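Small museums can lend more than they do, says the head of collections at the Kakside Museum, which has joined a shared loans program run from Jultum.

The museum owns 400 objects and had 80 of them on display in February. "The rest were in boxes," she says. "People kept asking to see them and we kept saying no."

Under the program, members send objects to each other for 18 months at a time. Kakside's first loan, a set of weaving tools, went to the Fogh Gallery. Transport was paid from a shared fund.
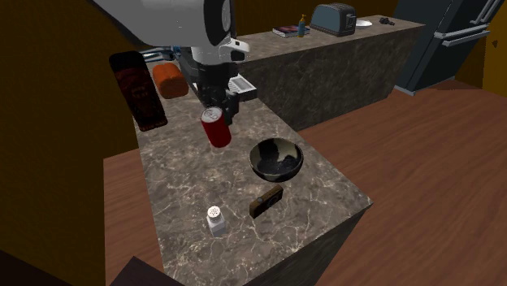
A simulated kitchen with a robotic arm over the marble countertop and a red soda can.

Insurance was the hard part. "Our old policy didn't cover anything past the front door," she says. It took 2 rounds of talks with the insurer, Prorkusus, before both sides signed.

She would like the condition reports to be shorter. "I fill in the same page when it leaves and when it comes back. The form asks for the frame size even when it's a shovel."

The next loan is a church bell. Fogh is still checking its floor.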